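News > Projects > Learning from demonstration

Cabinet recordings pass the halfway mark

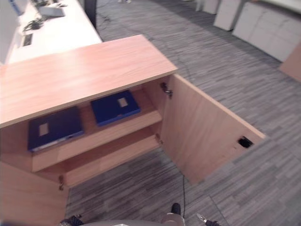

The cabinet task at Remthorpe, doors open, with two blue folders inside.

The cabinet set at Remthorpe now stands at 1486 accepted recordings against a target of 2000. We had hoped to be further along by April, but the doors have been slower work than the folders.

Each recording covers one short job done by an operator driving the robot's two arms. The operator opens a door, moves a folder or puts one back, then closes up. The learning system is given the camera views and the arm positions together, and later has to produce the movements itself. A recording is accepted if the job was finished without anyone touching the furniture by hand.

Up to now we have made 2329 attempts in all. Most of the rejected ones failed at the door. If the gripper takes hold too near the hinge side, the door moves a little and then sticks, and the operator has to let go and start again. We used to throw these out. Valdis Lukoševičius, who runs the recording sessions, now keeps the ones where the operator recovers and finishes the job, and marks the point where things went wrong. Almost 200 of those have been put back into the set under that rule.

Folders lying flat are the other difficulty. A gripper can't easily get under a thin cover on a shelf, so operators slide the folder forward until it overhangs and then pinch it. There are two ways of doing this and people have their favourites. We have asked everyone to use both, as the first trained version copied one operator's habit so closely that it pushed folders towards the back of the shelf whenever they started on the left.

The starting position of the robot is also changed between runs. Please move the base before every new attempt, even when the last one was rejected, and write the folder positions on the session sheet.

The same task will be recorded at Hustberg next, using their own cupboards. Operators who want to help there should give their names to Valdis.

Last updated: April

Comments

Chien: Does a run still count if the door is left slightly open at the end? We had a few like that and marked them as failed.

Valdis Lukoševičius: Mark them as unfinished, please. I'll go through them separately.

Jituseck: The session sheet has no space for base position. I've been writing it in the margin.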